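Sukby 중고 데스크톱 부품 수요 데이터셋

버전 2. 배포일 2022년 6월 20일.
관리: Zorica Vukadinović

개요
Sukby는 중고 데스크톱 컴퓨터와 부품의 매입 및 판매 기록을 정리한 표 형식 데이터셋이다. Eltia 매장과 Campbell 매장의 전표를 원자료로 하며, 총 3000행으로 구성된다. 가격 변동 분석, 재고 회전 예측, 부품 명칭 정규화 실험에 사용할 수 있다. 이미지 데이터는 포함하지 않는다.

파일 구성
transactions.csv: 거래 기록. 한 행이 전표의 한 품목에 대응한다.
parts.csv: 부품 사전. 정규화된 부품명 432개와 분류 코드.
stores.csv: 매장 코드와 영업 시간대.
인코딩은 UTF-8(BOM 없음), 구분자는 쉼표, 줄바꿈은 LF이다. 쉼표가 들어간 문자열은 큰따옴표로 감싼다.

주요 필드
tx_id: 거래 식별자. 문자열이며 중복되지 않는다.
store: 매장 코드. stores.csv의 키와 일치한다.
direction: buy 또는 sell.
part_id: 부품 식별자. parts.csv를 참조한다.
grade: 외관 등급. 1부터 6까지의 정수이며 1이 가장 좋다.
price: 세금 제외 금액. 원 단위 정수.
note: 접수 담당자의 자유 기술. 빈 값이 허용된다.

본체 단위로 매입한 품목은 part_id가 CASE로 시작한다. 내부 부품을 분리하여 따로 판매한 경우 판매 행의 parent_tx 필드에 원 매입 거래의 tx_id가 들어간다. 분리하지 않은 품목에서는 parent_tx가 비어 있다.

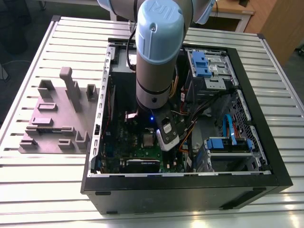 그림 1. 덮개가 열린 검은색 데스크톱 케이스.

전처리
전표의 부품명은 표기가 일정하지 않아 Astura 스크립트로 정규화하였다. 처리 순서는 공백 제거, 영문 소문자 변환, 제조사 약칭 치환, 사전 대조이다. 사전에 없는 명칭은 part_id를 UNKNOWN으로 두고 원래 표기를 note 앞부분에 옮겼다. 고객 이름과 연락처는 원자료 단계에서 삭제하였다. 거래 시각은 시 단위로 절사하였다.

알려진 문제
Campbell 매장의 초기 전표에는 grade가 기록되어 있지 않다. 해당 행의 값은 0이며 평균 계산에서 제외해야 한다.
묶음 판매의 price는 품목별 금액이 아니라 묶음 총액을 품목 수로 나눈 값이다. 나머지는 첫 행에 더했다.
메모리 모듈은 용량과 규격이 하나의 part_id에 함께 들어가 있다. 용량별 집계에는 parts.csv의 spec 필드를 사용한다.
note에는 오탈자가 그대로 남아 있다.

권장 분할
학습용과 평가용은 tx_id가 아닌 parent_tx 묶음을 기준으로 나눈다. 같은 본체에서 나온 부품이 양쪽에 섞이면 가격 예측 성능이 과대평가된다.

변경 이력
버전 2: parent_tx 필드 추가, 부품 사전 갱신, 중복 전표 제거.
버전 1: 최초 배포.

이용 조건
연구 및 교육 목적의 이용과 재배포를 허용한다. 재배포 시 데이터셋 이름과 버전을 표기한다. 매장별 매출 순위를 공개하는 용도로는 사용할 수 없다. 다음 갱신은 7월로 예정되어 있으며, 오류 신고는 저장소의 이슈 목록에 tx_id를 적어 등록한다.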